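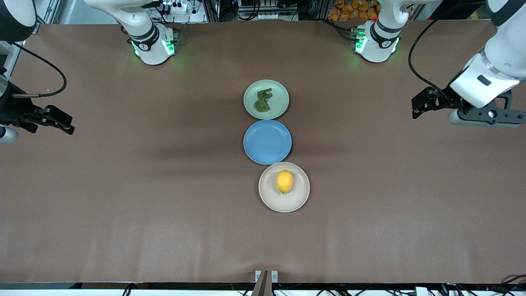
What stopped the left arm at Wodlow? A brake that released late, after the controller had logged it as open.

Home | Stories | Archive | About

Ifeoma Danladi read the log at 2 a.m. The arm had been told to move the lemon to the blue plate. Joint 5 drew current against a closed brake, and the controller, a Nudora unit, cut power to that side.

"It says the brake was open," she said.

"It says the command was sent," said Ebere Nwachukwu. "Read the line again."

She read it again. Command sent, state assumed. There was no sensor on the brake itself – Flullska had dropped it in the August revision to save a connector.

"How many cells run that revision?"

"Five. Two of them have people inside the fence."

Danladi pressed the stop and hung her lock on the disconnect. Nwachukwu wrote the fault number on the tag and signed under it. Then he called Ogbonna, the night line, and let it ring.

"They'll ask if we tried a restart," she said.

"Did we?"

"No."

"Good," he said, and went on holding the phone.

Last updated: August
Contact | Copyright Wodlow Stories | Back to top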